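Ticket 261 - Talking buttons, play kitchen corner
Opened by: Ewan Aitken
Assigned to: Aidan Ó Gríofa
Site: Flumville
Status: open, waiting on parts

Reported fault: lavender button plays its message at low volume, then stops partway through. Orange button plays normally. Both were recorded again on November 22, 2019 with no change to the fault.

Steps taken so far:
Batteries swapped between the two buttons. Fault stayed with lavender.
New batteries fitted in lavender. Slightly louder, still stops early.
Message shortened from 10 seconds to two. Plays to the end, volume still low.

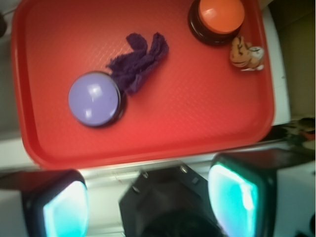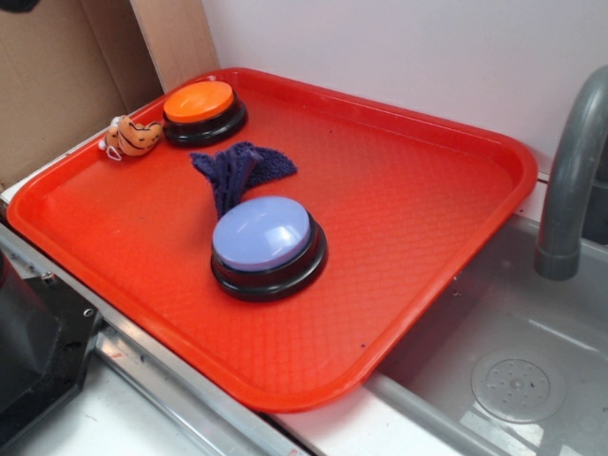 Low volume on these has usually been a blocked speaker opening or a weak contact, and I have seen both on the Hesa set. The first thing to rule out is anything soft touching the base during the test. The dark cloth is up against the lavender button, and the orange one has no cloth on it, so the two are not being compared on equal terms. Please move the cloth off the tray, put both buttons on a bare table and press each one several times - same message in both. Note the result on this ticket.

Ewan, reply: Done on the bare table. Lavender is a little clearer but still well below orange. Cutoff on the longer message is unchanged.

Aidan: Then it is probably the contact spring. Clean it with a dry cotton swab and bend it out slightly. Do not use the kitchen spray, it leaves a film. If that fails, a spare from Soterari is on order under line 186, due in December. Leave the orange button in use until then.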